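About Flirkmont

Flirkmont is a shared workshop for people who want to build robots and have run out of kitchen table. We have 800 square feet, a door that sticks in August, two long benches, a wall of parts drawers and a very well-loved label maker. Members come in after work, usually from 6 p.m. on, and stay until they've fixed the thing or made it worse (both count as a good evening!).

We started out in a garage on Nisdale Street with a pile of secondhand servos and one big idea: an arm that could clear up after dinner. That idea grew into Bevix, our long-running house project, and it's still the first thing most new members want to get their hands on. Bevix is part hardware and part simulation. The hardware lives on the back bench and is in pieces a lot of the time. The simulated side runs on any halfway decent laptop, so you can work on it from your couch and bring your changes in later.

Our simulated room has a table, red chairs, a plank floor and a growing collection of odds and ends for the arm to deal with. Members add whatever they like. We have vegetables, cups, an origami crane and a robotics book, and we love every one of them, mostly for being awkward to pick up in their own special ways.

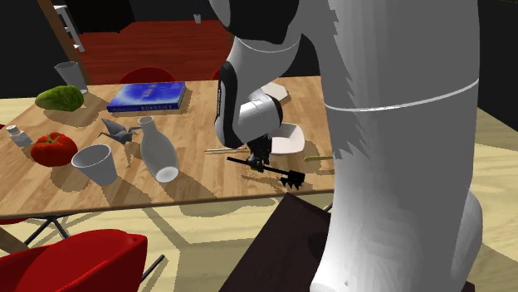 The arm with the rake tool in its gripper, over the table in our simulated room.

Tools are a whole subject of their own around here. Picking up a tomato is one kind of problem, and holding a long thin handle steady while the other end does the work is another. We keep a shared notebook of grasp attempts, and it's up to 200 pages now, with coffee rings. If you like that sort of thing you'll be very happy with us. If you'd rather solder, sew cable sleeves or argue about gear ratios, there's a bench for you too.

The controller code is called Özkan. It has been rewritten more than once, and the current version is the first that a newcomer can read in one sitting, which makes us prouder than it probably should! Every new member gets a copy to break. Change the finger speed, swap the approach angle, see what happens to the poor glassware. The simulator resets in a moment and the real cups stay in the cupboard.

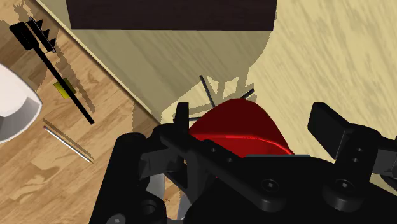

Do I need to know how to program before I join?
Plenty of our members had never written a line of code when they first came in. You'll be paired with someone for your first 8 visits, and you can spend all of them on wiring or woodwork if that's what you enjoy.

There are 17 lockers, and they go quickly, so ask early if you want one. Small builds can stay on the shelf by the window as long as they have a label. Batteries go in the metal cabinet every time you leave, including "just for a minute."

Membership is month to month and covers the benches, hand tools, printers and as much simulator time as you want. Filament is extra. Come by any open evening, ring the bell twice and bring whatever you're working on, even if it's only a sketch.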